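Sorting the shed, again

27/05/2020

Everyone in Clandport seems to have been clearing out a shed this spring, and with the shed clearing has come the advice. I have had 12 emails about storage systems since the last newsletter, most of them from people who have just bought one and would like the rest of us to do the same.

I remain to be persuaded. The system people mostly mean is the slotted metal kind, where you put a ribbed panel or a set of rails on the wall and then buy hooks, trays and brackets to hang off it. Cimia sell one, Begay sell another, and the parts from one will not fit the other, whatever the lad on the phone tells you. I rang both. Cimia said their hooks were "broadly compatible", and when I asked with what, I was put on hold.

The claim is that you will save time. Perhaps you will, if you are the sort of person who loses an afternoon looking for a trowel. My own trowel lives in a bucket by the door and has done since we moved to Ukach Lane. I can't think of a panel that would improve on the bucket. It also went with me to the allotment when we had one, and I should like to see anybody try that with a wall.

Then there is the price. The starter set from Begay looks fair enough until you read the small print and find it comes with four hooks. Four hooks will hold a spade, a fork, a rake and a broom, and after that you are shopping again. One member kept all her receipts and sent me the total, which she asked me not to print, but I will say that it was a good deal more than the spade, the fork, the rake and the broom.

I am told the metal lasts. It may do, though it won't stay looking the way it does in the catalogue. Slots fill up. Anything with a groove in it will collect bits, and a shed is made of bits.

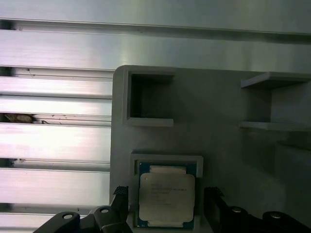

Paloma Quintanilla wrote in to say that I was being unfair and that she has had hers up for five years without a moment's regret. She runs an old toothbrush along the slots every September, when the mower goes away, and reckons it takes less time than I spent complaining about it last month. Her other point was that a bucket is fine for one trowel but no use at all for a hedge trimmer, and that she would rather have it on the wall than under her feet.

I will give her the hedge trimmer. I still think a stout nail would hold it, and a stout nail has never needed a starter set. But Paloma has offered to let anyone who is curious come and look at hers once visiting is easier, and that seems to me a better way to decide than reading the leaflet.

If you do go ahead, two things. Find out what your wall is made of before you order, as several of our older sheds are thin boards on a light frame and were never meant to carry much. And take the load figures with a pinch of salt - they are worked out for a sound wall and the right screws, and the screws in the packet are not always the right ones.

Cletus Lindgren still has a quantity of plain shelf brackets going free, some of them straight. Please ring before you call round, and bring your own bag.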